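31 Jul 2025
Sim teleop, picture frame task, second sitting

Picking up where the last entry stopped. Rüdiger fixed the axis flip on the hand controller before lunch (it was a sign error in the wrist transform, exactly where he said it would be) and the thing now feels completely different to drive. Push left, goes left. I did a handful of throwaway runs just for the pleasure of it and then started recording properly.

Setup as before: Jinari running the scene, Etim on the operator side passing poses across, wrist view only on the monitor. I turned the overhead view off on purpose. Last time I kept glancing up at it, and the policy won't have it, so the demos were full of moves that made no sense from the wrist. Without it I'm slower at first and then noticeably cleaner. I stop and look before committing, and you can see those little pauses in the velocity plot.

The approach I've settled on: come in high, line up on the corner of the frame, get the point where the two sides meet sitting between the fingers, then go down. If I go down first and slide over, I clip the molding nearly every time. The corner is a lovely thing to aim at in this view. Both sides run right to it, so even a small yaw error shows up early, well before the fingers are anywhere near the wood. 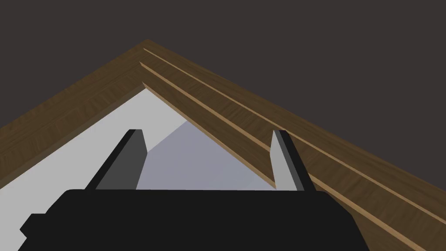 Yaw is still the hard one to do by hand. The controller gives me plenty of travel in x and y, but my wrist runs out of comfortable rotation long before the arm does, so I end up clutching out, resetting my hand, and clutching back in. Each clutch leaves a flat spot in the trajectory. Rüdiger thinks we should just trim them in post. I'd like to leave them in for one training run and see what happens, mostly out of curiosity - if the policy learns to hesitate at the same places I do, that would be worth knowing.

Tried three gains on the translation scaling. Full gain is fun and useless near the frame. Half is good for the whole run. Quarter is great for the last bit and unbearable for everything before it. Rüdiger suggested tying the gain to finger height so it eases down by itself as you descend, and he had it hacked together in twenty minutes! It's rough, there's a small lurch where the scaling kicks in, but I did six runs with it and didn't want to go back. Needs a smoother ramp. I'll do that tomorrow unless he beats me to it.

Grasp side: keeping the fingers fully open until the height is right, then closing in one go. I had been pre-closing a little on the way in because it felt careful, and all it did was eat my clearance. Open wide, go down, close. The contact solver is a lot happier too, no more of the buzzing we had when one finger touched well ahead of the other.

Discarded 5 runs:
- two where I lost the controller tracking behind the monitor (move the monitor!!)
- one where I recorded with the old transform by mistake
- two where I got the grasp but twisted the frame badly on the lift

I've kept the ugly but successful ones. There's one with a missed first attempt, a back-off and a clean second try, and I think that's the most useful demo of the lot. We have hardly any recoveries in the set. Would be good to get more of them deliberately, maybe start a batch from bad poses.

Storage: everything is in the Stomosow folder under today's date, with the gain setting in the run notes. Log rate is still set too high, so each episode comes out at around 1000 steps, which is silly for a motion this simple. Downsampling by 2 looks fine by eye. Keep the raw ones anyway.

Bigger picture, the Turnomness demo is in November and I'm feeling much better about it than I did a week ago. The teaching part is starting to feel like teaching, with my hand doing what I mean and the recording showing it.

To do
- smooth ramp on the height gain
- randomize frame angle more, I'm memorizing it
- get Rüdiger Baumgart to record a batch so it isn't all my habits (he's left-handed, should be interesting)
- try a foot pedal for the clutch, there's an old one in the drawer under the soldering bench
- log rate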